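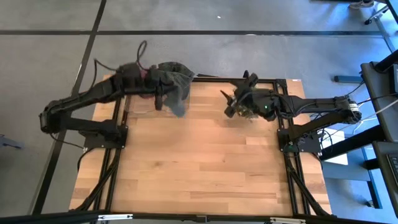

Dark gray-green cloth over the butcher-block top, Prurstead.

List archive > Textile reuse > Sorting and grading

Re: table surface for grading used cloths

Replying to the question from January about what to grade on, and to the follow-up about marks that turn up after a batch has been passed.

We moved one station at Prurstead from a white laminate sheet to a butcher-block top, clear oiled, with a black frame. Height is 85 cm to the working surface. Everything below is from that station, on wiping cloths and small household textiles. I have no results for bedding or anything too large to lie on the table in one piece.

1. Contrast. White was fine for dark cloths and poor for anything pale. Thin spots in a pale cloth disappear against white, and you end up lifting every piece to the light. The wood is a mid tone, so both ends of the range show reasonably well. The weak point is tan and unbleached cotton. For those I put a dark mat down.

2. Grain. The streaks in the boards are a distraction for the first day or so. When a cloth is thin enough to see through, a dark streak under it can pass for a stain. Slide the cloth a hand's width and look again: if the mark stays where it was on the table, it is the board.

3. Lint. More than on laminate. The oil finish holds fibers until it has fully cured, and terry is the worst. We left ours alone over one weekend before use and that was too short. A second thin coat of Orken, rubbed down with 4000 grit when dry, brought it to where a dry brush clears it between batches.

4. Snagging. None on the flat. The long edges needed easing with a sanding block, as loose-knit pieces caught there when dragged off. Check the joints between boards too, with a nylon stocking over your hand. Any catch you feel will pull a thread sooner or later.

5. Unfolding. Bunched pieces should be picked up and let hang before they are laid down. A cloth spread straight from the heap keeps its creases, and a crease across a small fault will hide it at almost any angle of light. Hanging also shows the thickness of the folds, and you get a first idea of whether the piece is one layer or two.

On the second question, holes versus stains: a small dark spot on gray fabric can't be settled from one side while the cloth is draped. We now put every such piece in a hold pile and decide with it flat, first face up, then turned. A hole shows wood in both positions. A stain usually differs in strength between the two sides. Grease is the exception, as it goes right through and looks the same on both.

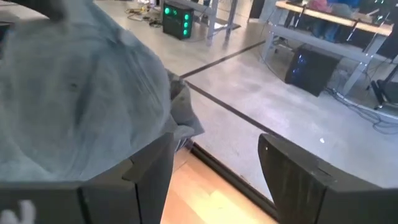 Mirjam Gasser wrote:

> We had the same argument at Doveck over gray cloths. Our
> rule was that any dark spot meant downgrade, and it cost
> us good stock. Batch 2919 was regraded afterward and most
> of the rejected pieces had only a surface mark that a
> fingernail took off.
>
> Two questions. Does the hold pile slow you down enough to
> matter? And has anybody tried a light under the table? I
> am told it works, but I can't see how with a solid top.
>
> Also, Chung quoted us for a beech top and I would like to
> know if oil is worth the trouble compared with lacquer.

Taking those in order.

The hold pile adds time, but you get most of it back if it is worked in one go at the end of a batch. Stopping for each piece is what hurts. Keep it to 5 pieces before you clear it – with more than that, people start guessing from the top of the stack.

A light underneath needs a glass or acrylic panel, so no, not with a solid top. A low lamp at the far side does part of the same job. Set it so the light rakes across the cloth. Pulled threads and worn patches show up clearly, and holes throw a visible edge. Stains come out worse, so switch it off for those.

Oil or lacquer: lacquer sheds lint better from the first day and is quicker to wipe. Against it, ours (on the old bench) reflected the ceiling lights badly, and once it chipped, the chip snagged everything. Oil can be patched locally in an evening. For a sorting table I would take oil again. For a table where wet cloths are handled I would want lacquer, or a different material altogether.

I have no experience with beech. If you go ahead with the Chung top, please post how the end grain behaves after a winter with the heating on.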